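December 29, 2019, shop notebook, vinegar shelf

Sunday, so the building is quiet and I finally have time to write up where the vinegars are. Sorry to whoever reads my handwriting after this gets typed in, I was doing most of it standing up.

The Worus apple batch is the one I'm happiest with! I racked it off this morning and it smells the way it's supposed to, sharp and a bit like the inside of a cider barrel, with none of that nail polish note we had in the fall. I titrated twice and got the same answer both times, so I'm calling it done. It goes into the cold cabinet until after the holiday and then we can bottle it.

The pear is another story. It has been sitting for 50 days and still tastes like flat perry with a squeeze of lemon in it. I gave it 100 ml of live starter from the apple crock, put a fresh cloth on top and moved it one shelf up, closer to the heater (the thermometer on the low shelf was reading colder than I'd like). If there's no skin on it in 7 days I'm going to pitch it and start again with the Brustden pears – the ones in the bottom of the walk-in, please don't eat them.

I also spent far too long on the shrub recipe. Equal parts fruit, sugar and vinegar is what the Zadano notes say, and to me that's candy. I cut the sugar by a third, let the fruit sit in it overnight and only then added the vinegar, and what came out was brighter and a lot more like something you'd want a second glass of. Too much ginger, though. My fault, I grated it straight over the jar and got carried away.

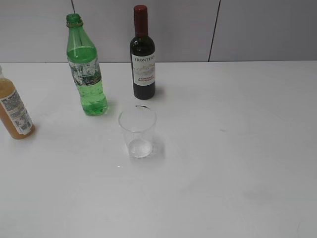 Illia Chornovol thinks the sugar should go back up, at least part of the way, and that a shrub that tastes right on day one will be thin and sour by the end of a month. Fair enough. I've put both versions in the log as A and B, and we'll taste them side by side in the new year, with soda water and without.

Other bits: the pH meter is drifting again, so calibrate before you trust it. We're down to the last 1000 ml jug of distilled water. I borrowed the big funnel from Bondarchuk and it needs to go back clean. Lukian Panasiuk has the key to the cold cabinet until Thursday.

Still to do: labels for the apple, new cloth for the crocks, and less ginger.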